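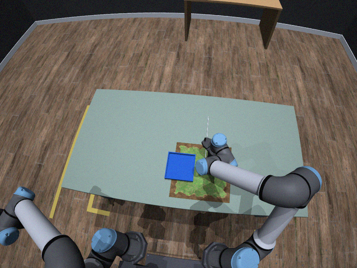 Seventy demos and a blue tray

2023-06-25

I spent most of last week driving a pair of simulated robot arms by remote control, and I've come home grumpy enough to write about it.

Background for those who don't follow this stuff. The sales line in robotics at the moment is that you don't program the arm any more. You show it. A person moves the arm through the job, either by grabbing it and pushing it about or by working a controller, and the recordings get fed to a model that learns to do the same. No code, no waypoints, your nan could do it. Nalleo, where I do contract work three days a week, has been trialling a package called Plenik that lets you do the showing in simulation before you commit the real hardware. Two six-joint arms, a big pale work table, a plank floor with rather more wood grain than the job calls for.

My task was the blue tray. It starts on a square mat printed to look like grass and dirt, hanging over one side, and the right arm is meant to come in beside it, take hold of the rim and shift it to the other end of the table. The left arm has no part in this task and stays down low near its mount. I asked Ayantu Gebreyes why we were loading two arms for a one-arm job and she said the two-arm layout was the one that didn't crash. Fair enough.

What the brochure skips is how strange it feels to drive. You have a hand controller and a flat view of the table from above and at an angle, and you're trying to judge how far the gripper is off the surface. I leaned on the shadow under the forearm more than anything else. There's a thin white upright line near the tray as well, and after a day I caught myself steering by that without meaning to. I mentioned this to Musa Briggs, who has been at this longer than I have, and he went a bit quiet. If I'm using the line as a crutch, the model might be too, and a real bench won't have one.

That's my main gripe, I suppose. People talk about demonstrations as though they're pure skill, poured out of the human and into the machine. Mine are full of rubbish. I hesitate. I come in too high, stop, drop a bit, stop again. After lunch I'm slower. On Wednesday I got cranky and started knocking the tray sideways to line it up before grabbing it, because that was quicker, and I did it for 40 demos before Ayantu noticed. All of those are now labelled as successes. The tray got where it was going, after all.

So what has the arm been taught? I asked that in the Thursday meeting and got a lot of nodding. Kofi Zakaria reckons variety is good for the model and my bad habits will wash out once there's enough data. He may be right. He also said the same thing about the Dramani trial last winter, and the write-up for that one is still "coming in July", without anybody saying which July.

For the record, I finished the week with 70 recordings of a single tray leaving a single mat. The plan on the whiteboard says 469. At my pace, and with the breaks my wrist needs, I can't see that as the end of programming. Years ago I taught pick and place on an old Olex line with a pendant, and it took an arvo of swearing, and after that it did the same thing every time until somebody moved the bench.

Nilton Llanos pointed out, reasonably, that somebody always moved the bench. That's the strongest argument for the whole approach and I don't have a good answer to it. If the learned version can cope with the tray turned a bit, or sitting fully on the mat, or with a different coloured mat, I'll eat my words and probably my hat. But I want to see it tested on positions I didn't record. So far every test I've been shown starts from more or less where I started.

I'd also like someone other than me to do a batch. Ayuba Amoah is left-handed and much more patient, and he's agreed to do four sessions on the same task. If the arm comes out moving differently after his lot, we'll at least know whose habits we've been saving to disk.

Comments are open. If you've taught one of these by hand and had it work on a job with actual mess in it, tell me how many demos it took and what you did with the duds. I've still got 40 of mine to sort through tomorrow and would happily be talked out of deleting them.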